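Kpodo for the Orthorpe post?? -- Page 1 of 3

wendov_watcher
Nov 29, 2017
So it's out. Foreign ministry is sending Kpodo to Orthorpe as ambassador, hearing in February. Career guy, did the Presomora desk, never held a big post. Thoughts?

tallgrass
Good pick imo. After two donors in a row I'll take anybody who's read a cable before.

mbrandt_88
Disagree. Orthorpe is a trade post now. They buy 280 million a year of our stuff and we're sending a guy whose whole career is border talks. Lamisi Ayaaba was right there, speaks the language, ran the consulate. Makes no sense

tallgrass
Ayaaba didn't want it. It was in the Monday briefing.

mbrandt_88
It said she "was not under consideration." Thats not the same thing

wendov_watcher
ok can we not do this again. What about the vote? Montecinos chairs the hearing and she was rough on the last nominee

oldport
Nélida Montecinos will be fine with him. They worked on the Presomora fishing deal together, she praised him on the floor. Her problem last time was the money disclosure, 207 pages and it came the night before.

tallgrass
right, forgot that

mbrandt_88
The fishing deal that fell apart in a year? Great reference

oldport
Fell apart because the other side changed governments. Read the text some time, it's decent. The quota part was his and both fleets liked it.

Anyway the thing to watch isnt Kpodo, it's staff. Embassy has been running without a deputy since spring, visa line is a mess -- 3,546 cases waiting by the ministry's own count. My sister in law is one of them.

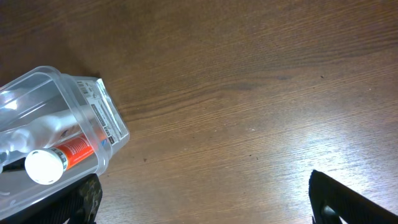
She filed in February, got one letter back, then nothing. New ambassador won't fix that alone, he needs people and he needs them before summer.

wendov_watcher
Sorry to hear that. Has she tried the Wendov office? They were moving files faster for a while

oldport
Tried. They send you back to Orthorpe.

mbrandt_88
ok on staffing I agree with you. Still say Ayaaba

tallgrass
of course you do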